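I'd been meaning to talk to someone at Camex for ages, and when I finally did I'd allowed myself half an hour and stayed for nearly three. They write working rules for people who teach robots to do household jobs, mostly with hand-held grippers, and they've just put out the second edition of theirs. It's called Loltik (after a boat, I was told, and I didn't get any further than that). The person I spoke to edits the thing and asked to be quoted simply as the editor, which suits me fine.

I started with the obvious one. Why does anyone need a rulebook for laying a table?

"Because everyone thinks they know how to lay a table," the editor said, laughing. "You put four people in a room and ask them to set out a plate and a knife, and you get four different jobs. Lovely for a dinner party! Hopeless if you want a machine to learn from it."

The first edition ran to 70 pages and by all accounts hardly anyone finished it. The new one is 11, with everything else pushed into an appendix for those who like that sort of thing. I do like that sort of thing, so I took the appendix home and read it on the train, and I can report that the section on cable ties is stronger than you'd expect.

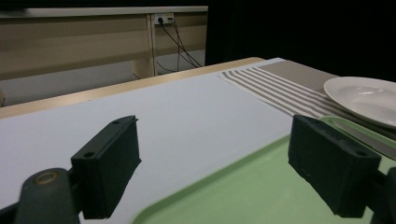
The rule people argue with most is the one about starting positions. Loltik says you write down where every item begins before you pick up a gripper, and that you go back to that note each time you reset. "We had a site in Manurung that did it from memory," the editor told me. "Very good people, very quick, and by the afternoon everything had wandered." I asked how precise the note has to be, and was told it depends on the job, but that it should always say what sits on what. A plate on a striped placemat is one starting point and a plate on bare paper is another, and they need separate entries even if the rest of the table stays the same. The same goes for the tray, and for how far open the fingers are when you begin. I thought that sounded fussy. The editor agreed that it was fussy and carried on.

We got on to breakages after that, which I suspect is everybody's favourite subject. There's a whole page on crockery. You retire a plate at the first chip, you don't glue it, and you don't swap in a different one halfway through a set, however similar it looks. Somebody at the Zarnilby site once bought 400 matching plates to get round this for good. "They're still in boxes," the editor said. "I think we've used nine."

I wondered whether rules like these put people off. Most of the operators come from catering or care work, and they've handled more cutlery than any engineer ever will. Being told how to hold a knife must grate a bit, surely?

"It does, and it should," came the answer. "So the new edition leaves a lot more to them. We say slow down near an edge, don't snatch, and let go properly before you move off. How you get there is your business. The old one had a paragraph on elbows. I wrote it, and I'm sorry." 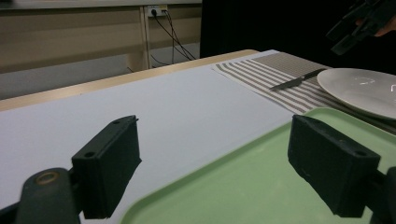

What should someone do when they make a mistake halfway through a run?

"Stop, say so in the log, and start that run again. Don't tidy it up and hope. We went through 1422 runs last June, and the ones that caused us trouble were the ones where somebody had quietly put things right and said nothing."

That led us to the log itself, which is kept on paper at Camex. I was surprised by this and said so. They tried a tablet, but people were putting the gripper down, waking the screen, typing in a password and then forgetting what they'd wanted to write. A pencil on a string has worked better. The string is in the appendix too, with a recommended length.

Before I left I asked what was going into the third edition, and got a long sigh. Lighting, probably. Breaks, definitely: the current wording says "regular" and every site reads that differently, so they want a proper figure in there. There's also a running quarrel over left-handed operators and which side the tray should go, with two drafts already written and neither agreed. I've been promised a look at both when I go back.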